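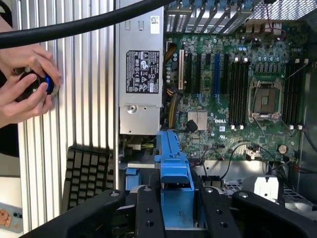

I'd been told to bring a jumper to Polyxeni Vrettos's workshop, and I'm glad I listened. She keeps the door propped open in all weathers, the kettle lives on a shelf next to the screws, and there was one decent chair, which she gave to me.

Polyxeni has been doing up old office computers for 17 years, most of that time in the same unit behind the tile shop. Dell workstations are what she likes best. I asked her why and she looked at me as if I'd asked why anyone likes toast.

"You can get your hands in," she said. "Eight memory slots, four each side of the processor, and room to reach all of them. I did a little slimline thing last month and I had to take half of it out to change a stick of memory. I was furious."

She buys them in batches from firms that are clearing out, and the processors have quite often gone before she gets there. An empty socket doesn't put her off. It does make her careful, though, and she won't let me (or anyone, I gathered) lean over one with a mug of tea.

"Lever, frame, leave it alone," she said. "People poke it. Why do people poke it? Bend something in there and that's your board gone, and then I'm cross for a week."

The bit I was really curious about was the lights. I'd always thought of these towers as the dullest objects in any office, and yet here she was telling me about glowing blue rings! It started with Sixten Wallin, who rents half the bench from her and came in from car audio. He likes a bit of show. The two of them have been arguing about it ever since - very happily, as far as I could tell.

"Sixten would put a blue light on a bread bin," Polyxeni said. "I said fine, but it has to sit right. Hold it up against the metal first, have a proper look, both hands, and don't go drilling until I've had my lunch."

Sixten, when he got a word in, was unrepentant. "A customer sees a grey box and thinks it's old. The same customer sees a blue ring and asks what it costs. I've watched it happen."

And does it cost much? Not to them, he said. He keeps a box of odds and ends from Drukel, which shut its shop on the high street, and he'd paid 30 pounds for the lot.

We got on to ribbed aluminium, which I hadn't expected to have feelings about. Polyxeni loves the stuff. She likes how it looks next to a plain steel power supply and she hates cleaning it. An old paintbrush is her answer, the soft sort you'd use for gloss, run down between the fins from top to bottom. Never a wet cloth. She was stern about cables as well, and told me about a thick black one she'd shut in a side panel in her first year.

"I heard it crunch. I still hear it."

Most of the finished machines go to people nearby. Serena Orlandini edits wedding films on one and has already been back for more memory. Another 2 are promised for July, to a drawing office called Skalero, and those will have no lights whatsoever. Polyxeni was pleased about this. Sixten went to put the kettle on.

I asked if she'd ever thought of selling new computers instead, and she laughed for quite a long time. She told me there were 43 old ones in the back and I was welcome to carry some out to my car. I said I'd come on the bus.

Filed under: Makers & Menders, Local People

We use cookies to remember your settings and see which stories get read. Accept all | Manage choices

Contact the editor | © 2025 Tastmont Local | Back to top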